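Una caja con asa y cuatro botones

Quedé con Valdis Sakalauskas un miércoles por la tarde y llegué con el cuaderno lleno de preguntas serias, que se me olvidaron en cuanto puso la caja encima de la mesa. ¡Es que dan ganas de apretarlo todo! Él se rió. «Le pasa a todo el mundo. La gente se va primero al rojo, luego al azul, y del deslizador se acuerdan cuando ya se van a marchar».

La caja se llama Cerska y es el segundo proyecto que firma con Ojārs Kalniņš (el primero, Minus, era un cacharro de sobremesa del que prefiere no hablar mucho). Le pregunté por qué hacerla en módulos, con lo cómodo que sería un cajón de una pieza. «Porque me canso de las cosas», me dijo. «Si un día quiero cambiar los botones por otra cosa, quito esa parte y dejo el resto en paz. Lo de las juntas de puzle fue cosa de Ojārs, yo quería tornillos y ya está. Discutimos todo febrero».
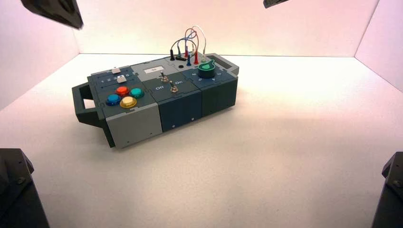
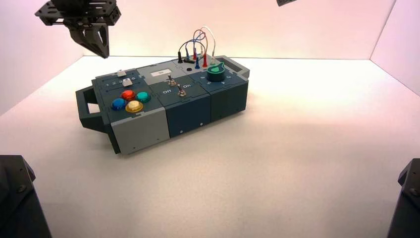
La Cerska sobre la mesa blanca, con el asa a la izquierda y los botones en la parte de arriba.

El asa también tuvo su historia. Valdis iba y venía en tranvía con los prototipos dentro de una bolsa del supermercado, y uno acabó en el suelo. «Al día siguiente dibujé el asa. Es lo más feo que he diseñado y lo que más uso».

¿Y los colores? Ahí esperaba una teoría, la verdad, pero me contó que pidió botones de recreativa porque le gusta cómo suenan, y que los colores los eligió su socio por teléfono, medio dormido. Con el gris oscuro de la carcasa fue más terco: probó cuatro tonos antes de quedarse con uno, y todavía le ve un punto azulado que le molesta según la luz.

Antes de irme le pedí que me dejara probar el deslizador, el de los numeritos del uno al cinco. «Tú misma, pero luego lo dejas como estaba». Se me olvidó, claro. Me escribió esa noche para decírmelo.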